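Sweatshirt came out of the wash shorter and wider, can it be rescued?

Posted in Laundry and Clothes Care
January 16, 2022

zulent_lane

Hello everybody. I have moved to Clekstead before the winter and I am sharing the washing machine with the other flats of the building, so I am still learning how it behaves. Last week I washed a light blue sweatshirt with some towels. I have put the programme on 40 degrees, as always, but afterwards I saw that the dial of this machine is turned one step from where I thought, so it may have been 60. Then it was in the dryer for 70 minutes together with the towels.

Now the body is shorter. When I lift my arms, the cold air comes in. The width is the same as before, or maybe it is even wider at the bottom, I cannot decide. The sleeves are still good in length. The label inside is washed out completely and I can read only the word "cotton" and no percentage.

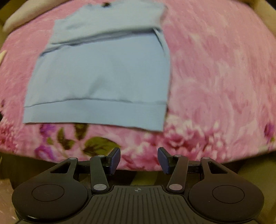 The hem, laid flat on my bed.

I have already tried to pull it by hand when it was dry. It helped for one evening and then it went back. My neighbour told me to put hair conditioner in a bucket, but she said this is for wool. I don't want to make it worse, because I wear this thing nearly every day at home.

My questions are these. Does conditioner do something for cotton, or is it only for wool? Should I stretch it wet, and if yes, how do I keep it in the shape while it dries? I have no garden, only a rack in the bathroom. And is it normal that it gets short but not narrow?

Thank you for reading, and excuse my English please.

marrowfield22

Just buy a new one, they are cheap in the sales in February. Or cut it and wear it as a short one, my daughter does this with all of hers. Cotton shrinks, that is what it does.

oda_by_the_sea

I will try to give a longer reply, as I worked for some years in a small laundry in Sondden and we received this kind of complaint very often.

First your last question. Yes, it is normal. Sweatshirt material is knitted, and when it is knitted and finished in the factory it is pulled mostly in the direction of the length. The threads stay a little bit under tension. Hot water and the movement of the drum let them relax, and so the loops become shorter and rounder. The body loses length and it can even gain in width. Sleeves are cut in the same direction as a rule and they shrink also, but on a wide sleeve you see it less, and many people wear them pushed up anyway.

Conditioner is not magic for cotton. With wool the fibres have scales which catch each other, and conditioner makes them slippery. Cotton has no scales. It does make the wet fabric softer to handle, so it is not harmful, but I would say that most of the result comes from the warm water and from your patience.

How I would do it:

Fill a basin with lukewarm water, 30 degrees is enough. Add one spoon of conditioner if you have it at home. Put the sweatshirt in and press it down until no more air bubbles are coming.

Leave it for half an hour. Then let the water out and press the sweatshirt against the side of the basin. Please don't wring it.

Roll it in a large dry towel and kneel on the roll. It should be damp after this, without dripping.

Spread it on a second towel. Before you pull anything, take both sleeves out to the side and open every fold. 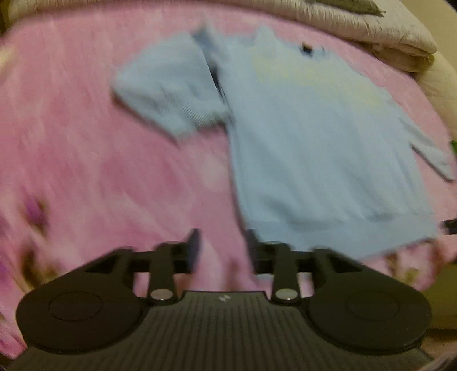
If the sleeve lies doubled or the cuff is pushed against the body, you will pull on one side more than on the other and the side seam will turn to the front. I have ruined a good jumper of my own in this way, and it never hung straight again.

Now pull in the length only, from the shoulder towards the hem, with flat hands and little by little. Go across the whole width and then start again. Don't hold it by the hem band and pull, because the band will become wavy and this is more ugly than a short sweatshirt. The same is true for ribbing on the cuffs and the neck. Leave these parts alone.

For keeping the shape without a garden: lay it flat over the top of the rack with a towel under it, and put some clean heavy things along the lower part. We used smooth stones in a cotton bag. Tins are also good, but put a cloth between, as they can leave rust. After some hours pull once more, then turn it over and let it dry until the next day.

You can expect to win back perhaps half of what you lost. If it was 60 degrees and then the hot dryer, probably less. You can repeat it one time. More than this I never found useful.

Afterwards wash it at 30 and dry it flat, otherwise the dryer will take it all back in one go.

zulent_lane

Thank you very much, oda, this is so clear. I did it yesterday evening with two bags of rice as the weights. It is still damp near the neck, so I will not measure before tomorrow. For the machine, I have put a small piece of tape on the dial where the real 40 is. Marrowfield, thank you too, but I like it long!

oda_by_the_sea

Rice is fine, only look that the bag has no hole. When the neck is dry, try it on before you fold it away, and if the hem rolls up a little, press it from the inside with steam and keep the iron just above the fabric.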